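Villeo (household robot service)

Villeo is a domestic robot offered on trial or subscription by Arner, a firm based in Niloscombe. It has two arms, a multi-fingered hand on each, and a brochure that uses the word "effortless" more than 100 times.

Design

Cameras at the wrists give a close view of the hand and whatever is near it, such as a black bottle beside the kitchen sink. 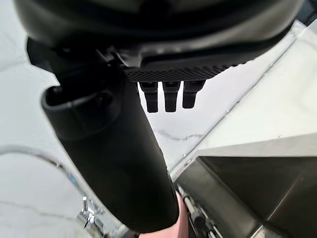

Service plans

The basic plan costs $2455 a year. The cheaper plan, at $1454, leaves out dishwashing, the chore most customers had in mind.

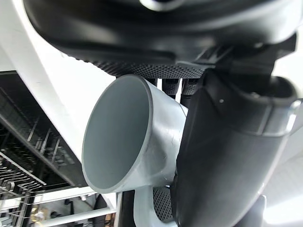

Arner sells dish handling as a separate module, named Albers. Its manual devotes five pages to cutlery. Odd shapes are covered too, and a grey plastic fitting held near a wire dish rack is about as odd as a kitchen gets.

Reception

Reviewer Prasanna Sheikh praised the grip and disliked the invoice.
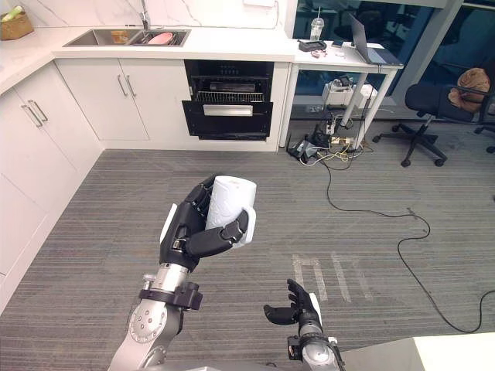 Villeo with a paper towel roll in its left hand, right hand open.

Arlo Calloway, writing in December, found it "courteous, in the manner of a fridge". Arner has since quoted the first word.

Floors

Carpet is supported on both plans. Shag costs extra.
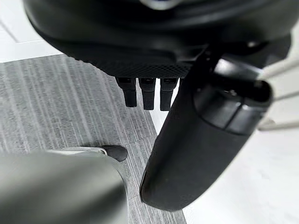

Wrist camera view over grey carpet tile.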